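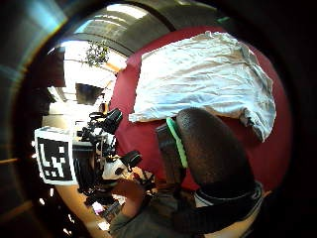 The cloth station, red table, cloth in a crumple.

Notes from the Worneck open day, typed up mostly on the train home so forgive the spelling. November, rain, a 40-minute wait at the gate for a badge. Went in with one question: can any of this stuff do chores yet? Laundry, dishes, stocking a shelf. My sister runs a small guest house and asks me every year.

Short answer, not yet. Longer answer below.

First stop was the cloth room on the second floor. Josiane Jacquet runs it. She talks fast and I write slow. The plan there is to have people do the chore by hand, over and over, with cameras and a hand-held gripper, and feed all that to the machine later. So most of what you see at the cloth table is people working. They had 3,634 folds recorded when I was there, written on a whiteboard by the door. I asked if that was a lot. "For a towel, yes. For a shirt, no."

Cloth is the hard one, she says. A cup is the same cup every time you pick it up. A cloth lands in a new heap every time, and the machine has to find a corner before it can do anything at all. Edges hide under other edges. White on white is worst, so they like a strong table color.

They let visitors try the gripper. I had a go. Heavier than I expected, and you lose all the feel in your fingers. Took me three tries to get hold of one corner without dragging half the cloth along with it. A kid next to me got it first time. My fold was crooked and they kept it anyway – Josiane says they want the bad ones too, with a note on them.

Then the actual machine, in the next room. One arm, bolted to a bench, name of Tevar. It folded a small towel in half, then in half again. Very slow. I timed the second one at just under four minutes. Third towel it grabbed two layers insted of one and made a sort of parcel. Operator hit stop, shook it out, started over. Some laughing from the back, friendly enough.

Coffee. Bad, free.

Dish demo after that, Tùng Đoàn in charge. Plastic plates only. Loading a rack, it did fine. Slots are always in the same place so it mostly needs to find the plate. Unloading was rougher, the cups got knocked over twice. No glass, no knives, no leftover food. I asked about leftover food and Tùng said "next year" and then "maybe." Liked him a lot.

Downstairs is the shop-floor side and here things got better. They share the hall with a company called Baek that does shelf work for small stores. Boxes, cans, bottles, all stiff, all with a flat bottom. Their cart moved 510 items from crates to shelves during the morning, so the screen said, and a person had to step in 3 times. I stood there a good while and saw one of those. A can on its side rolled to the back of the crate and the gripper couldnt get behind it. Ertuğrul Karaca reached in, stood it up, walked off, cart carried on. One person can look after four carts, is the idea. He has run two at once so far.

Asked him straight out if a corner store could use one now. He said a corner store has narrow aisles and a dog. Bigger places with wide aisles and closed hours, sooner. He would not give me a price and I did ask twice.

Talk at 2 pm, Marisol Bermúdez, on testing. Best thing of the day and half the seats were empty. Her point: a demo shows you one good run, so always ask for the bad ones. Her team wants 1,000 runs of a chore in a row in a strange kitchen, no resets by hand, before anyone says the word "works." Best they have so far is a wipe-the-counter job and it's well short. She showed the failure list. Sponge dropped. Sponge stuck to gripper. Counter wiped, crumbs moved to the floor. That last one counted as a pass until somebody changed the rule.

Missed the Plestley session on bathrooms, room was full. If anyone got in, please write to me.

For my sister, then. Sheets and towels, no, keep doing them. Stacking the dishwasher, a few years and only if all your plates match. Breakfast shelf with the jars and cereal boxes – maybe sooner than I thought going in.

Practical stuff if you go to the next one. Badge line is shorter after 11. Cloth room is up the stairs on the left, badly signed. Wear sleeves you can roll up if you want to try the gripper. Parking is across the road and you pay by coin, no cards. Handouts ran out by noon but the desk took my email and said they'd send a copy.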